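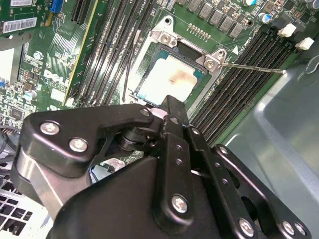
*Gripper going in over the open socket on one of the Dells, old paste still on the CPU*

**socketwrench_ann** – Monday, 7:40 pm

So Savness put an arm on the teardown line and I've been working next to it for 17 shifts now. I used to pull boards all day. Lids off, coolers off, CPUs out, memory out, next one. Now I prep the chassis, take the cooler off, slide it over, and the arm goes for the processor. Anyone else's shop doing this? I'm curious what happened to your job after the first couple of months, because mine already feels like a different job with the same badge.

**kilden_dave**

We got one at Kilden last December. First thing that changed was my wrists stopped hurting – I'm not kidding, I'd been flipping load levers for six years. Second thing was boredom. Standing there waiting to clear a jam is way more tiring than doing the work.

**pastemonkey**

Who's wiping the paste on yours? Ours hated anything with a smear on top, so guess who got to be a full-time wiper.

**socketwrench_ann**

Me, lol. After they come out, though. I've got a tray, a box of wipes and a podcast.

**N_Arsenault**

Normand here, I run the second shift at Charbonneau. I'll disagree with Dave a bit. We moved people off teardown and onto testing, and most of them like it better. The arm did 456 boards last week and my crew graded every one. That's skilled work and they got a bump for it.

**kilden_dave**

Glad you got a bump. We got a pizza. And two people on my line didn't get replaced when they left, so let's include that in the math.

**N_Arsenault**

Fair. We haven't cut anyone, but I can't promise what upstairs does next year.

**pastemonkey**

What's your bent pin rate? Ours was ugly until they slowed it way down.

**socketwrench_ann**

They don't tell us! Annick Cormier (our lead) asked for the numbers to go up on the wall and she's still waiting. I'd like to know before they start blaming prep.

**kilden_dave**

Write down your own. Seriously, a notebook, every bad socket, time and model. Saved me once already.

**socketwrench_ann**

Ok, buying a notebook on the way in tomorrow. Normand, did your people get any actual training for the testing bench or did they just get moved over?

**N_Arsenault**

Two weeks, paid, paired with somebody who knew the bench. Ask for it in writing.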